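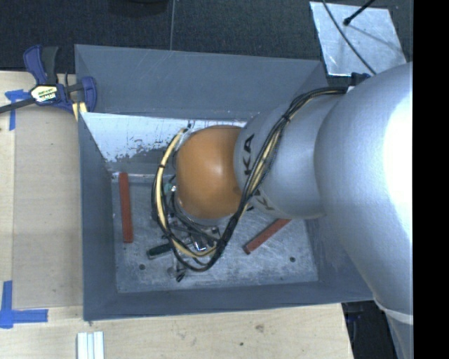 Ondier : le bac gris et ce qu'on y range

Fiche du jeu Ondier, version 2, mise à jour le 13/10/24.

Contenu
Des vues d'un bac métallique gris, rectangulaire et ouvert, posé sur un plateau en bois clair, avec des barres rouges dedans. Ceux qui espéraient des barres bleues attendront la version 3. Le jeu compte 3 000 vues, dont 2 000 annotées.

Annotations
Tomomi Yoshida et Cormac Egan ont tracé les contours. Ils ne sont pas d'accord sur ce qu'est une barre « de travers » ; les deux avis figurent dans le fichier, colonnes avis_ty et avis_ce. Choisissez votre camp.

Limites connues
Les reflets sur le métal sont parfois annotés comme des objets. Un seul modèle de bac, une seule table. La généralisation au tiroir à couverts reste à démontrer.

Contact
Yamila Herrera, le mardi de préférence. Pour les barres perdues, voir avec Cormac.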